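Kramkisten-Samstag bei Truncombe: Wir räumen aus, ihr räumt mit

Pressemitteilung, Samstag, 13. November 2021

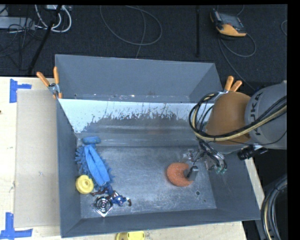 Ich fange mal mit einem Geständnis an: Ich liebe Krimskrams. Schubladen, in denen seit Jahren alles durcheinanderliegt, Kisten aus dem Keller, Kartons ohne Aufschrift – her damit! Und weil es offenbar vielen so geht, machen wir bei Truncombe jetzt einen ganzen Tag daraus. Ab heute, 10 Uhr, stehen in unserer Halle die großen grauen Metallwannen auf den Holztischen, und jeder darf wühlen, sortieren und mitnehmen.

Was drin ist? Ach, alles Mögliche. Ein blauer Staubwedel aus Mikrofaser mit zotteligen Fransen, daneben eine kleine Actionfigur mit weißem Stern auf der blauen Brust, ein glänzendes Drahtgitter, das mich an einen Ventilator erinnert, und irgendetwas Orangefarbenes, das aussieht wie ein Schwamm. Die Wannen selbst haben ordentlich Kratzer abbekommen, aber die halten noch ewig.

Die Idee stammt von meiner Kollegin Hadiza Ojo. Im Juni haben wir zum ersten Mal dazu aufgerufen, uns die Kramkisten zu bringen, die zu Hause sowieso keiner mehr aufmacht. Ich hatte mit einer Handvoll gerechnet. Es kamen 38 Kisten, und als wir alles auf den Tischen hatten, waren es 3100 Einzelteile (ja, wir haben Strichlisten geführt, zwei Wochenenden lang, mit sehr viel Kaffee). 1700 davon haben inzwischen neue Besitzer gefunden, 1000 weitere liegen heute bereit. Der Rest ist noch beim Putzen und Sortieren.

»Die meisten suchen ein bestimmtes Ersatzteil und gehen mit einem Spielzeug nach Hause«, sagt Hadiza. Stimmt, mir ist das auch schon passiert, mehr als einmal!

So läuft es ab: Am Eingang gibt es eine Papiertüte, gefüllt kostet sie drei Euro. Wer selbst eine Kiste mitbringt, bekommt die erste Tüte umsonst. Bitte nur saubere Sachen, keine Batterien, keine Farben, kein zerbrochenes Glas. Für Kinder haben wir einen eigenen Tisch aufgebaut, an dem sie nach Farben sortieren dürfen, und die Nachbarn vom Café Dulorano bringen Waffeln und Suppe vorbei. Um 14 Uhr zeige ich außerdem, wie man eine Kramschublade in zwanzig Minuten wieder zubekommt. Meine eigene kommt als Anschauungsmaterial mit, ich habe sie extra nicht aufgeräumt.

Geöffnet ist bis 17 Uhr, der Eintritt ist frei. Parkplätze sind knapp, kommt also lieber mit dem Rad oder zu Fuß. Redaktionen, die vorbeischauen oder Fotos machen möchten, melden sich einfach am Eingang und fragen nach mir.

Pressekontakt: Tineke Verbeke, Truncombe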